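4. Oiling and caring for your Vernari benchtop

Congratulations, the hard part is over! Your benchtop is in, the joins are tight and the silicone around the sink has had its overnight cure (if it hasn't, go and put the kettle on and come back to this section tomorrow). What follows is the bit most people rush, and we'd love you to take your time with it, as a well-oiled top will forgive you an awful lot later on.

You will need: Stinar bench oil, two lint-free cloths, a sheet of 240-grit paper and a pair of gloves.

1. Clear the top completely and wipe it down with a barely damp cloth. Let it dry right through, overnight if the weather is muggy.

2. Sand lightly by hand, always along the grain. You're only knocking back the fuzz, so there's no need to lean on it.

3. Vacuum up the dust, then go over the lot with a dry cloth, not forgetting the front edge and the underside of any overhang.

4. Pour a little oil onto the cloth and work it in with long, even strokes. Leave it for 30 minutes, then wipe off every bit that hasn't soaked in. Any oil left sitting on top will go tacky, and getting it off again is a miserable job.

5. Let the coat dry overnight and repeat until you have 4 coats in all. Yes, it's a lot of waiting around. Takeaway is a perfectly good answer.

CAUTION: Cloths soaked in oil can heat up and catch fire on their own. Lay them flat outdoors to dry, away from anything that burns, and never leave them scrunched up in a bin.

Once the last coat has cured you can put everything back and start using your kitchen as you normally would.

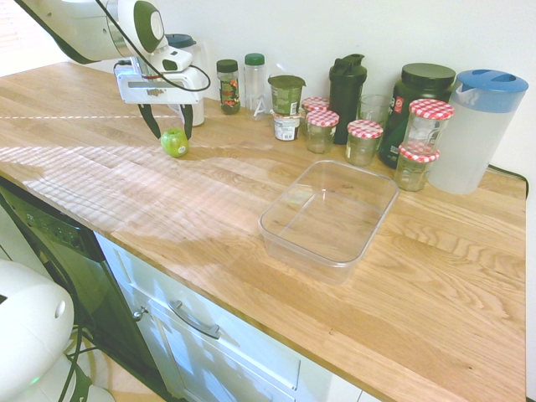 Fig. 4.2 Oak top in everyday use, with jars kept along the back edge.

Note: Lift your jars and canisters now and then and wipe underneath. Oil bottles are the worst offenders for leaving rings, and a saucer under each one saves a lot of bother.

Fresh fruit is fine straight on the timber, but please use a board for chopping and a trivet for hot pans. For small scratches, repeat steps 2 to 4 on the affected patch, feathering the oil out a little past the edges so it blends in.

Top up the whole bench with a single coat whenever water stops beading. Plenty of our customers do theirs each January, with the windows open and the colour coming up beautifully!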